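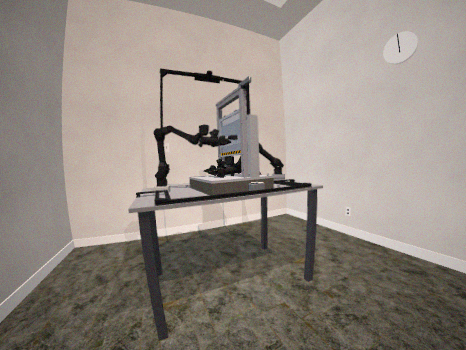
Figure 6. Workcell with two robot arms and an overhead beam.

Section 4. Submitting a Sealed Bid

4.1 Before you begin

This section applies to all equipment and construction contracts advertised by the Gernthorpe Public Works Authority through the Plorkow bidding portal. Bids sent by mail, fax, or email are not accepted.

The person submitting the bid must hold the Signatory role. Users with the Preparer role may complete steps 1 through 5 but cannot seal or submit. To change a role, see Section 2.

You will need:

Your supplier number
The notice number, printed at the top of the contract notice
A completed price schedule in the format supplied with the notice
A signed Statement of Interests for each owner, director, and officer of the firm

4.2 Preparing the bid

1. Sign in and select Open Notices.

2. Enter the notice number and select Start Bid. The portal creates a draft and shows the closing time in the upper right corner.

3. Upload the price schedule. Do not rename columns or add rows. Optional items are entered on the second sheet.

4. Upload the technical documents. Each file may be up to 225 MB. A bid may contain no more than 18 files, including the price schedule.

5. Complete the Statement of Interests. List any family, business, or financial tie to an employee or elected member of the Authority. If there are none, check No Interests to Declare. A blank form is treated as incomplete.

Note: Drafts are saved when you move from one page to the next. Text typed on the current page is lost if the session ends. Sessions end after 15 minutes without activity.

4.3 Sealing and submitting

6. Select Check Bid. Items marked in red must be corrected before you can continue. Items marked in yellow are for your attention only.

7. Select Seal. The portal locks all files and asks for your signing code.

8. Enter the code and select Submit. A receipt number appears on the screen and is sent to the address on your account.

9. Save the receipt. The Authority will ask for it if you later dispute the time of submission.

Caution: A bid that has been sealed but not submitted is not a valid bid. Confirm that the status reads Submitted before you sign out.

4.4 Replacing or withdrawing a bid

A submitted bid may be replaced or withdrawn at any time before closing. Open the bid, select Withdraw, and enter your signing code. To replace it, return to step 2. The earlier version is kept in the record but is not opened.

4.5 Contact during the bidding period

Send all questions through the Questions tab. Answers are published to every registered bidder without the name of the firm that asked.

Caution: Do not contact Authority staff, evaluators, or elected members about an open notice by any other means. Offers of gifts, meals, travel, or employment will lead to rejection of the bid and may be referred for prosecution.

Concerns about the conduct of a bid may be reported to the Plasley Integrity Desk using the form in Appendix C. Reports may be made without giving a name.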